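## 4. The Open Day as a Field Test

Two arms, one table, and a stream of visitors who wanted to see something get picked up: this was the setting in which we ran the second part of the study.

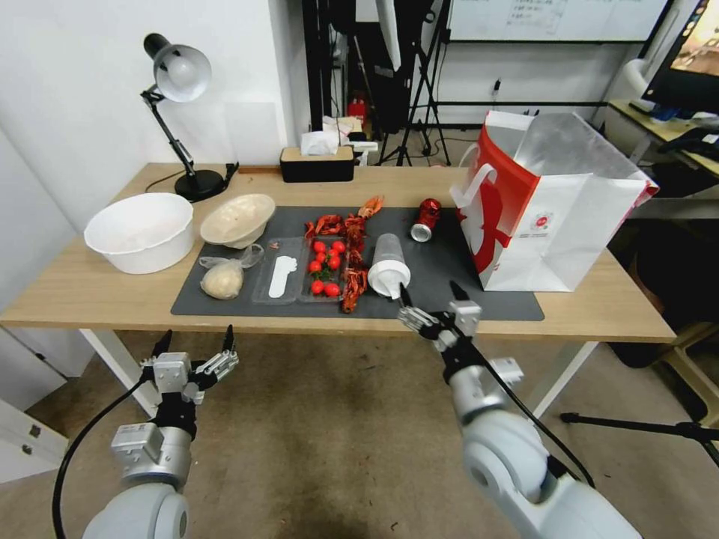
**Figure 3.** Work table and two-arm system at the Selmont open day. Items on and around the mat include a basin, a bowl, a bag of dough, trays with an insole and with cherry tomatoes, toy crayfish, a squeeze bottle, and a can lying on its side. A paper shopping bag stands at the right.

Lab results for pick-and-place tasks are usually collected with the doors closed. The operator knows the objects, the objects know their places (so to speak), and a failed grasp is quietly logged and repeated. We wanted to find out how our planner, Akska, would hold up when the people choosing the next task had never seen it before. The April open day at Selmont gave us the chance, and we are still delighted with how much we learned from it.

### 4.1 Setup

The platform was the same one used in Section 3, with a parallel gripper on each arm. We kept the grasp library unchanged. What changed was the table. For the lab trials we had worked with rigid items, mostly boxes and bottles. For the open day, Eleni Mladenović put together a much less friendly collection, mixing hard, soft, and tangled things on one dark mat (Figure 3). The toy crayfish were her idea, and they turned out to be the stars of the day! Their legs and claws catch on each other, so a request for a single one is a real separation problem, and visitors understood that right away.

The trays brought their own trouble. Clear plastic gives the depth sensor very little to work with, and in planning a grasp on the insole Akska would sometimes place the tray wall a finger's width from where it stood. The bagged dough was hard in another way: the planner has to decide whether it is holding the bag or what is inside it.

### 4.2 Procedure

Visitors came in small groups. Each group was given a short welcome and then asked to name an item and a place to put it, in their own words. One of us typed the request, and the system either accepted it, asked for a different wording, or declined. We did not steer people toward easy choices. Children in particular went straight for the hardest thing on the table, and we are grateful to them for it.

Attempts were limited to 2 per request. Between groups the items were put back loosely, with no fixed layout, so no two groups worked from the same arrangement. The log recorded the wording of each request, the planned grasp, the arm chosen, and the result as judged by the operator.

### 4.3 What the visitors taught us

Three points deserve mention before the numerical comparison with the Foley baseline in Section 5.

First, people do not name objects the way our label set does. The squeeze bottle was called "the sauce thing," "the glue," and "the little white one." Unorwood, the language front end, handled color and size words well but stumbled on guesses about use.

Second, visitors cared a great deal about gentleness. A slow, careful approach to the tomatoes drew more applause than a fast transfer of the can, even when the slow one ended without a grasp. Our success measure has no place for this, and we think it should.

Third, waiting changes the mood of a group. Planning pauses that we had stopped noticing in the lab felt long with people leaning in. After the first groups we began showing the chosen grasp on a monitor as soon as it was ready, and questions became much more specific: why that arm, why from that side, could it try from above? Several of those questions led directly to the changes in approach direction described in Section 6.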